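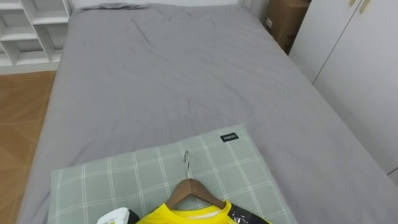 One Yellow Shirt at a Time

I own 57 hangers. I know this because I bought them as a set from Wondunus, which sells them in a quantity no sane household would choose. For two years they lived in a bag while my shirts lived on the bed, and every night I moved the pile to the chair and every morning I moved it back.

The bed is still where the sorting happens. I pulled the gray sheet more or less straight and gave myself until lunch. 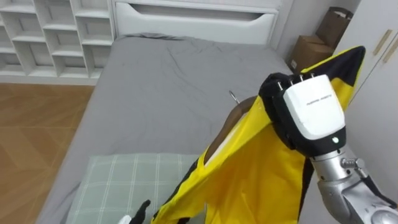

My friend Bülent Aksoy has a rule that the hanger goes in from the bottom, never down through the neck, and he has ruined dinners defending it. He says the neck stretches. I used to think this was snobbery, and then I looked at my old Uysal polo, which now fits me like a poncho. So the yellow one with the black trim, slippery stuff that folds up on itself the second you lift it, got the curved wooden hanger and the full Aksoy treatment. I felt watched, and he lives 44 miles away.

Then there's the rail. I'd wanted a proper closet — I had a whole page torn out of the Visus catalog — but a chrome bar turned out to be what the budget had in mind.

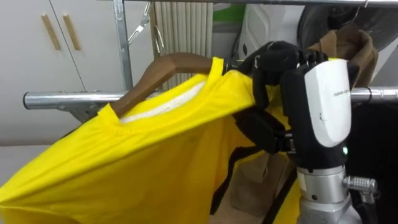

Yellow shirt, meet rail.

The white cabinet gets sweaters and anything I'm avoiding, which leaves the rail for things I might plausibly wear in October. I tried sorting by color and quit when I found that I own tan, black, gray, and

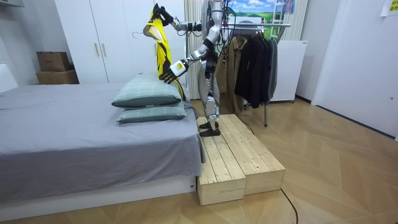 this one loud yellow exception. Sorting by sleeve length went better, and by two o'clock the chair was a chair again. I sat in it for a while. The socks are still in the hall.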